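Drenbridge Community College
Outdoor Recreation Program, final project report
Learning Archery as an Adult: Grouping at Two Distances
Khang La, with Nhung Đoàn and Efraín Marulanda
September 2023

1. Why we chose this subject

In our course we had to follow one outdoor skill from the beginning and write down how it develops. Nhung had shot a bow at a summer camp when she was a child, and Efraín and I had never touched one. The archery club at Rinano accepts adult beginners, so we asked there. The instructor, Ms. Châu Triệu, agreed to teach us in February, in the indoor hall, and to let us keep our score sheets for the report.

2. Equipment

All of us used the club's recurve bows with a low draw weight. The club checks the dominant eye first, and in this way we learned that Efraín is right-handed but his left eye is dominant. He shot with a left-handed bow, and it felt strange to him for the first two sessions. We wore an arm guard and a finger tab. The arrows were aluminum and a little longer than we needed, as is usual for beginners.

3. Method

We had 4 sessions. In each one we shot ends of 3 arrows, first at the short distance and after that at the long distance. Each person shot 105 arrows in total for the record. Warm-up arrows were not written down. For every end we measured the distance between the two arrows which were the farthest from each other. We did not count points in the main table. Ms. Triệu advised us that a beginner should look at the group before the score.

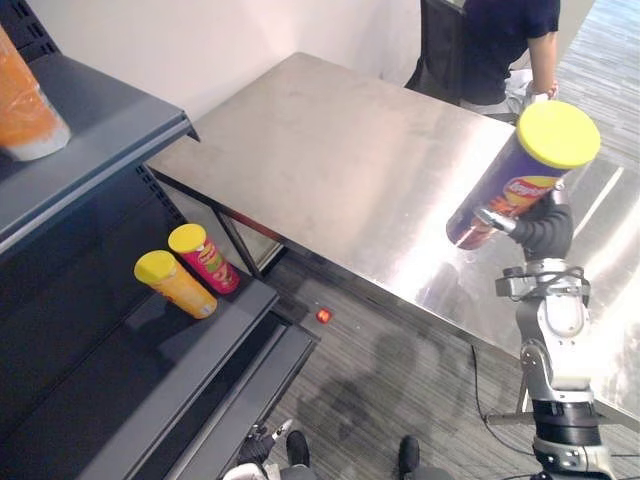 The whistle signals were the same in every session. Two blasts mean go to the line, one blast means shoot, and three mean walk forward to collect. If there is any problem, the instructor gives many short blasts and everybody must let the string down slowly and put the arrow back in the quiver.

4. Results

At the short distance all three of us improved. My average group became 40 percent smaller between the first session and the last. Nhung started with the best groups and kept them, with only a small change. At the long distance the results are less clear. Efraín's groups became wider in the third session, when he was trying a new anchor point under the chin, and they came back in the last one.

5. Discussion

The biggest difficulty for me was the release. I opened my fingers too fast and my hand moved away from my face. Đức Phùng, a club member who often shot beside us, told me to keep my thumb touching my neck until the arrow arrives, and this helped me more than any change of aim.

Our data is limited. We were tired at the end of each session, and the long distance always came second, so tiredness and distance are mixed in our numbers. If we repeat the project, we will change the order each time.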